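Can a robot arm wash a cutting board yet, or is it all demo footage?

Posted in Home Automation > Kitchen
Asked April 13, 2024
Tags: manipulation, simulation, sink, chores

tallow_k

I run the controls side of a small packaging shop, so I am used to arms that do one thing on a fixed path with a fence around them. My spouse has asked, reasonably, why I can get a machine to stack cartons all night and can't get one to deal with what is in the sink.

I have started looking at what it would take, in simulation only for now. The task is kept small: one kitchen, one arm, one faucet with a single lever, one board. The arm has to operate the faucet, and later I want it to pick up the board, turn it over under the water and put it somewhere to drain. 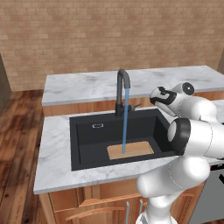

Simulated kitchen, faucet running onto the board in the sink.

The faucet part does not worry me much. A lever is a hinge with limits, and I have programmed worse. The rest I can't judge. What I would like to know:

Is picking a flat board off the bottom of a sink a solved problem in any useful sense?

How far should I trust results from a simulator when water is involved?

Is anyone selling an arm that does this in a house, at any price a normal person would pay?

I am not asking about dishwashers. We have one. The board warps in it.

Irja Leinonen

Taking your points in order. I worked on grasp planning for a parts-washing cell at Orkari, which is shop floor work, but the problems carry over.

Picking up a flat board is harder than it looks. A parallel gripper needs two opposing faces. When a board lies flat on the bottom of a basin, its top is exposed and its underside is not. You can reach for the two long edges if the gripper opens wide enough, and most small ones do not open that far. The other choice is to tip the board first: press on one end, drag it to the wall of the sink, let it ride up, then grip the raised edge. This works on a bench. In a deep sink the wrist or forearm tends to hit the rim before the fingers get to the right angle, so check reachability before you write anything else. Put the gripper at the grasp pose, solve for the joints, and look at clearance against all four walls. If you have less than 2 inches anywhere, assume it will collide once calibration error is added.

Also check that the arm can get to both the lever and the basin floor from one base position. Those two poses often want different elbow configurations, and switching between them over a sink with a tall faucet in it is where the path planner will give you trouble.
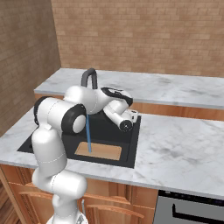

The faucet itself is a tall obstacle with a curved neck, and it should be modeled as several short capsules. If you wrap it in one box, the planner will refuse a large part of the volume that you need for turning the board over.

On water: check what your simulator means by it. In many kitchen environments the stream is a visual element tied to the lever angle. It switches on when the joint passes a threshold. It has no mass, it does not push on the board, it does not splash, and it does not change friction. Your success condition is then "lever past angle" and nothing about cleaning. That is fine for learning to operate the lever. It tells you nothing about whether a wet board will slip, and a wet board does slip. We lowered the friction coefficient at random over a wide range during training and it helped some, but the real cell still dropped parts that the simulated one held.

For numbers, I would not believe a policy until it has run 1,000 simulated trials with the board position, board angle and lever start position all varied. Then run 100 on hardware and expect a clear drop. Log the failures by stage (reach, contact, lift, turn, release). A single success percentage hides which one is broken.

On buying one: I know of no arm sold for a home kitchen that I would leave alone with running water. A lab can do pieces of this. Doing all of it in sequence, every evening, with whatever else has been left in the sink, is a different requirement.

bench_grinder_pete

No. Wash it by hand, oil it, stand it on edge. 8 seconds with a brush.

If you must automate something, put a sensor valve on the faucet. Then the arm doesn't need to touch the lever at all.

Nokgate_user

Agree with most of what Irja wrote. Two additions.

The sensor valve suggestion above is worth taking seriously. In shop automation you change the fixture before you make the robot smarter. A rack that holds the board upright under the spout removes the flat pickup completely, and the job becomes load, rinse, unload. I tended a Saarinen washer for years that did precisely this with trays. The drawback is that somebody has to put the board in the rack, and at that point they are holding it over the sink anyway.

Second, sealing. Your arm's datasheet will have an ingress rating and it may not apply to the wrist or the gripper. We had a Hisano gripper fail from spray that never touched the arm body. Budget for a sleeve, and retest your joint limits with the sleeve on. Ours took away enough wrist rotation that the turn-over move had to be done in 2 steps with a regrasp between them.

I'd start with lever on, wait, lever off, on real hardware with the water shut off at the wall. Post the failure log if you get that far.

tallow_k

Thanks. Checked the simulator and the stream is tied to the lever angle as Irja described, no forces. Will do the clearance check next and leave the board alone until May.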